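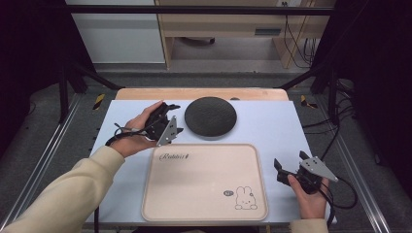
Home | Projects | Team | Budget | Contact

Hand-Held Gripper Station: Equipment Plan and Budget
Student project report, second draft
Byung-chul Ham, Slamet Yusof
31/05/2026

1. Where we are

One station running. Two hand-held grippers, one per hand, cabled. Tabletop tasks only for now. We want a second station before the July session and this report is mostly about what to buy for it and what to leave alone.

Slamet did the quotes, Byung-chul did the bench notes. Numbers are in dollars, before tax.

2. What we need

Grippers, one pair. Same type as the first pair or the plates and screws don't swap between stations. Isdale quoted 200 each. Plirard is cheaper on paper but wants a minimum order and we are not buying a case of them.

Cables. This is the part we under-budgeted last time. The cables loop down past the wrist and over the board, and when you reach across they drag. Longer ones would help, or an overhead run off the frame bar. Overhead is better we think. Cable and clips from Rastogi, 136 for the lot.

Frame. Asked the Tredoleck shop for a price on bar and struts, still waiting. If it comes in too high we build a lower one out of scrap and skip the side drapes untill fall.

Board and table. No spend. There is a spare board in storage.

Task objects. Trays, pads, small stuff. Thrift store, 11 total. Keep the reciept this time.

3. Order of buying

Grippers first, they take the longest to ship. Cable second. Frame whenever Tredoleck answers. Task objects last, can be done in one afternoon.

So far: 400 grippers, 136 cable, 11 objects. 547 without the frame.

4. Risks

- No spare jaw fingers in the budget. If one snaps, that station stops. Slamet wants to add a set, Byung-chul says wait for the price.
- Wall outlets. The one by the desk is already busy, second station needs a power strip and we haven't priced it.
- Quote from Isdale is only good for 30 days.
- Floor space. Rails for both stations have to fit on the carpet side. Measured once, should measure again.

5. Still to do

Get the frame price. Ask if shipping is included in the Isdale quote (the email doesn't say). Send the order form up for signature. Redo the total with the power strip in it.

Related reports
Cable routing notes, station one
Task object list
Parts storage inventory
Frame sketch and cut list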